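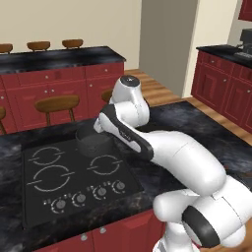 ## Cahier d'atelier : préparation de la journée portes ouvertes

**10 août 2021**

Objet : répétition de la démonstration « cuisine » en simulation, en présence de Maeve Ó Flaithearta (Prendel), chargée de la relecture du programme de visite.

### État du poste

La cuisine virtuelle est chargée dans sa version définitive : îlot à plan de marbre noir, façades rouges, table de cuisson encastrée. Le bras blanc se place au-dessus de la marmite gris foncé, pince dirigée vers le bord. Cette pose a été retenue comme position d'attente entre deux groupes de visiteurs. Elle se lit bien depuis le fond de la salle et laisse les quatre boutons de commande dégagés pour le commentaire de l'animateur.

La scène est projetée depuis la machine Firum. Le poste Daly reste en secours, avec la même configuration et les mêmes fichiers de trajectoire.

### Déroulement retenu

- Accueil et rappel des consignes de circulation dans l'atelier.
- Présentation de la scène à l'arrêt, en position d'attente.
- Lancement de la séquence d'approche, puis de la prise par le bord de la marmite.
- Retour à la position d'attente, questions du public.

La durée totale est fixée à 12 minutes par groupe. Les groupes ne dépasseront pas 40 personnes. Mme Ó Flaithearta demande que la séquence soit jouée une première fois sans commentaire ; la proposition est adoptée.

### Essais de la matinée

Sept passages complets ont été exécutés. Au troisième, l'approche s'est interrompue avant la fermeture de la pince, le planificateur ayant signalé une collision entre le poignet et le bord du récipient. La marge de dégagement a été relevée dans le fichier de scène et l'incident ne s'est pas reproduit lors des passages suivants. La valeur d'origine est conservée en commentaire dans le fichier.

L'affichage a été limité à 60 images par seconde. Sans cette limite, la projection présentait des saccades lors des changements de point de vue.

Les reflets sur la plaque noire ont fait l'objet d'une remarque : les cercles blancs des foyers doivent rester lisibles à distance. L'éclairage de la scène n'est pas modifié à ce stade. Un contrôle sera effectué avec les rideaux de la salle fermés.

### Points à traiter

- [ ] Reprendre le texte de l'animateur : remplacer « casserole » par « marmite » dans l'ensemble du document.
- [ ] Préciser dès l'introduction que la démonstration est entièrement simulée.
- [ ] Copier la scène corrigée sur le poste Daly et rejouer un passage complet.
- [ ] Transmettre à Preltov la liste des prises électriques nécessaires.
- [ ] Vérifier la lisibilité du pupitre depuis le dernier rang.

La répétition générale est prévue en octobre, dans la même salle. D'ici là, toute modification du fichier de scène sera consignée dans le présent cahier, avec les initiales de son auteur.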